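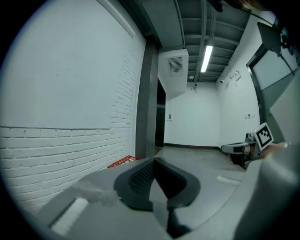
Figure 4. White wall, plaster over brick, with a red card or leaflet on the floor.

4.3 Setting up the withdrawal address list

The address list limits the places a Kakitura wallet can send coins to. When the list is on, the wallet refuses to sign a payment to any address not on it. The list is stored on the device. The Rorkby desktop program shows a copy but cannot change it without approval on the device screen.

Before you start

The wallet must be initialized and its recovery phrase written down (section 4.1). The firmware must be version 7 or later. Rorkby must be closed on all other computers that have been paired with the wallet. Have the first address ready in a form you can compare by eye.

Turning the list on

1. Connect the wallet to the computer with the data cable. A charge-only cable will power the device, but Rorkby will not find it.
2. Enter the PIN on the device.
3. In Rorkby, open Wallet, then Security, then Address list.
4. Select Enable. The device shows "Enable list?" and waits 60 seconds for an answer. If no button is pressed, the request is dropped and step 4 must be repeated.
5. Hold both buttons until the progress bar is full.

Note: An enabled list with no entries blocks all outgoing payments. Incoming payments are not affected.

Adding an address

1. Select Add in the Address list window.
2. Paste the address and choose the network. Labels are optional, are kept only in Rorkby, and are not covered by the device backup.
3. Select Send to device.
4. Compare the full address on the device screen with your source. Use the right button to scroll. The Confirm option appears only after the last character has been shown.
5. Select Confirm on the device.
6. Wait for the entry to change from Pending to Active. The hold time is 48 hours and is counted by the device only while it is connected or has battery charge.

CAUTION: Compare the address with the original source and not with the text in the Rorkby window. Malware that swaps clipboard contents will change both the pasted text and what Rorkby displays.

CAUTION: Deposit addresses at exchanges can be replaced without notice. If you use an address issued by Danard or another exchange, check that it is still valid before each payment. Coins sent to a retired address may not be recoverable.

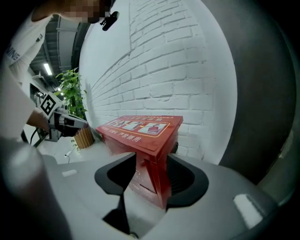 A user comment on the previous revision reads: our pending entry sat there for days with the wallet in a drawer. The battery was flat and the timer had stopped. Please put the part about charge in the step itself, it was only in the appendix.

Removing an address

1. Select the entry and choose Remove.
2. Confirm on the device. Removal takes effect at once and has no hold time.

An entry that has been removed and added again goes through the full hold time.

Turning the list off

Disabling the list needs two approvals on the device, the second one after the hold time has ended. If the second approval is not given, the list stays on. Resetting the device to factory settings erases the list along with the keys. After a restore from the recovery phrase, the list is empty and off.

Error messages

E-21 Network mismatch. The address format does not belong to the network chosen. Go back to step 2 of "Adding an address".

E-24 List full. Remove an entry that is no longer needed.

E-30 Host busy. Another paired copy of Rorkby holds the session. Close it and reconnect the cable.

For shared wallets, continue with section 4.4.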